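White table tops – glare, marks, and where do the cables go?
Brollurel Forums > Workrooms > Furniture and Fittings
Views: 2,582

gluepot76
Member
Finally replacing the bench. Torn between a big white table and something in birch. Room is small and dark so white is tempting. Worried about glare and every crumb showing. Also no idea what to do with extension leads, mine are all over the floor. Any thoughts??

Macapagal
Regular, posts: 2,487
White. Had one since February, wouldnt go back. Drop a screw and you can find it. Wipes down in seconds.

tinsnips
Member
Disagree. Matt grey every time. White with a strong light over it gives me a headache by lunch. Pencil marks too, and don't get me started on tea.

gluepot76
Member
Tea is a real concern tbh. Gloss or matt if I did go white?

Macapagal
Regular, posts: 2,487
Matt. And move the lamp, dont blame the table. Mine's off to one side and it's fine – mostly.

ledger_and_lathe
Member
Get rounded corners whatever colour. I have a hip-height bruise from a square one. Paid 76 quid for mine second hand, Zetham clearance, bit wobbly but ok.

On leads: screw the strip to the underside of the table. Floor is the worst place. Dust, feet, hoover.

tinsnips
Member
Under the table is a pain if you need the switch. I'd go on the wall. Agree re floor though.

gluepot76
Member
Rented, can't drill walls. Anyone got a white one with leads on the floor, so I can see how bad it looks? 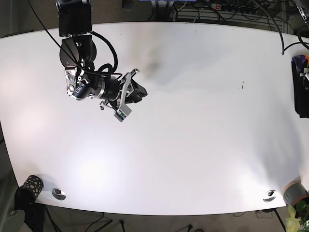 Holtby
Forum moderator
Posted 2024-04-26

Big white top with rounded corners. Judge the glare for yourself, it's the left side that gets it. There's one tiny dark speck right of centre and your eye goes straight to it, so tinsnips has a point.

Strip is on the floor past the far edge. Red light on the switch is easy to spot, I'll give it that. The cables lying across the grille are what I'd sort first – velcro ties, pack of 14, couple of quid. I'd still buy white. Get a sample peice first and put it under your own lamp.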